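Subject: Re: [gripper-users] Flat fingers vs. the soft ones, and where to put the camera
Date: 05/05/2023

Hi all,

Dilani Debnath wrote:
> Did you ever finish the finger comparison you were going on about
> last August? We're stuck choosing between the flat plates and the
> Fletlow soft tips, and half the group wants to move the camera off
> the wrist altogether. Also curious what you're doing about cables.
> Ours snag on everything.

Sort of finished, yes! I got through 1,766 grasps with the flat fingers and then kept going with the Fletlow tips until I hit 2,885 all together, so the two halves aren't even and please don't quote me on percentages yet.

Short version: I like the flat black fingers way more than I expected to. They're stiff, the slanted tips get in next to things, and the wrist camera can see both of them the whole time. That last part matters a lot to me. With the soft tips I kept losing one side on a wide opening and had to trust the encoder, which I don't (long story, involves a Mollah controller and a lost weekend). Here's what I get from the wrist with the fingers well apart, basket just coming in between them at the bottom:

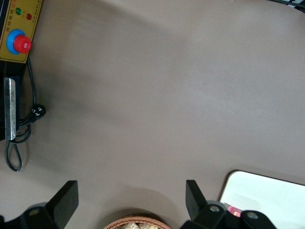 King-fai Man wrote back to me off list that a view like that is fine for the last few inches and pretty useless for deciding where to go next, and that he'd give up the wrist camera before he'd give up the fixed one. I see his point, but I'd fight him on the order. If I could keep only one it would be the wrist, and I'd just move the arm more. Planning got slower when I tried it, by 35 percent on the long reaches, but my misses near the basket rims dropped so much that I stopped caring.

About the snagging, Dilani: I clip the cable at the elbow and leave a fat loop at the wrist. Too short and it tugs the gripper off line when you rotate, too long and it drags over the goods. I'm still fiddling with it. Loose power cords on the table are a separate headache, and the depth data on thin black cord is awful with every camera I own.

What I'd do in your shoes is load the table with stuff that's hard in different ways and run both finger sets over all of it. Crinkly snack bags and foil are where the soft tips should win, and on the bags they did, by a bit. Bottles were a tie. Small boxes on the clear shelf went to the flat fingers by a mile. Clear acrylic is also a good way to find out how much your depth camera has been lying to you. The fixed view is the one I use for picking targets:
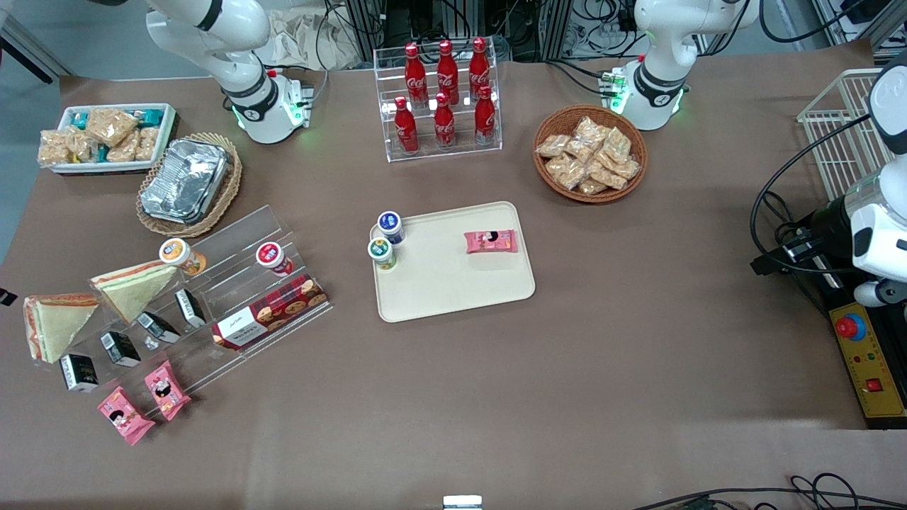 King-fai Man
Test bench lead, Zendville(posting from the Dellenden bench account, so replies go to both of us; the last remark on the fixed view is one we agree on)

One more thing on the controller. If you run two arms over one table, set the speed limits separately for each. I had them sharing a profile and spent ages blaming the fingers for what was just a jerky stop. Start slow with the bags, then work up.

I'll post the grasp logs once I've cleaned up the labels. If anyone has tried the Fletlow tips with a stiffer backing plate, please write, I'd love to hear how they hold up on thin boxes.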